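What Ends Up in the Bin: my project for Intro to Materials Handling

When we had to pick topics back in October, most of my group went for conveyor layouts. I picked bins. My roommate laughed at me for a solid evening, but I'd spent the summer working in the parts store at Plomthorpe and I had opinions about bins that I needed to get out of my system.

My question was pretty simple: does it matter what kind of container you keep mixed small stuff in? At the parts store we had deep metal ones with sloping sides and shallow plastic ones, and everybody had a favorite. I wanted to know if the favorites were any good or if people just liked what they were used to (I was on team metal, so I tried hard to be fair about it).

How I did it

I borrowed one of each from the Astgate workshop and filled them with the same 100 odds and ends – brackets, short tools, tape rolls, bits of hose, a few things I couldn't name. Then I asked 12 people from my year to find and take out items from a list I read to them, and I timed every single one on my phone. I ended up with 700 timings that I trusted enough to keep. I typed them all into a spreadsheet myself and I do not recommend doing that in one night.

My advisor, Bukola Babalola, told me early on to write down where the things were lying before each try and not only how long it took. I grumbled about it, but she was right and it turned into the best part of the project.

What I found

Full bins were a wash. People were slow with both of them, and they mostly complained about tangles. The hose pieces were the worst by a mile!

The nearly empty bins were where it got fun. In the shallow plastic one, the last few items spread out all over the place and people grabbed them quickly. In the deep metal one, things slid down the slopes and bunched up together, and dark things on top of other dark things were really hard to tell apart. Anything with a bit of yellow on it got found first, pretty much every time. Two people told me afterward that they'd started hunting for the bright stuff even when it wasn't on the list.

The metal bin won on one thing, and that was abuse. It was scratched all over before I ever got it, and after weeks of people digging around in there I couldn't find a mark I'd swear was new. The plastic one cracked at a corner and I had to pay for it.

What I'd change

I'd use more than one depth of metal bin for sure. I'd also try a lighter floor, or paint, or even just a sheet of white card in the bottom, and see if the dark items get easier to spot. And I'd sort out the lighting, because my tries after 4 p.m. were in a pretty gloomy room and I think it shows in the numbers.
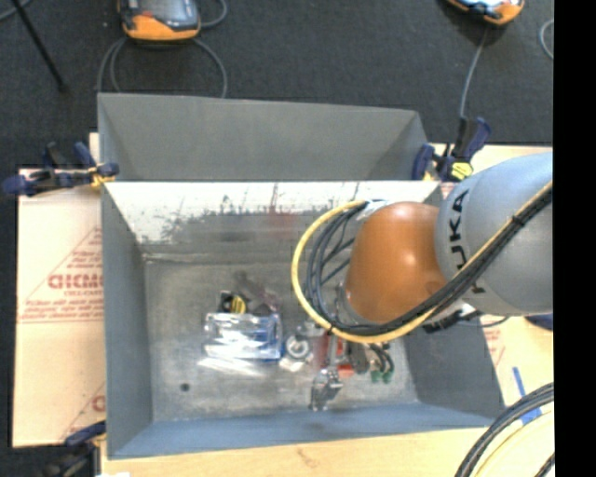
The other thing I'd like to do is put a stripe of yellow tape on half the dark items and run the whole list again with new people. I've already got the tape.

Contact: Student Projects Office, Room 3229, Warkville | © Warkville Student Projects | Back to top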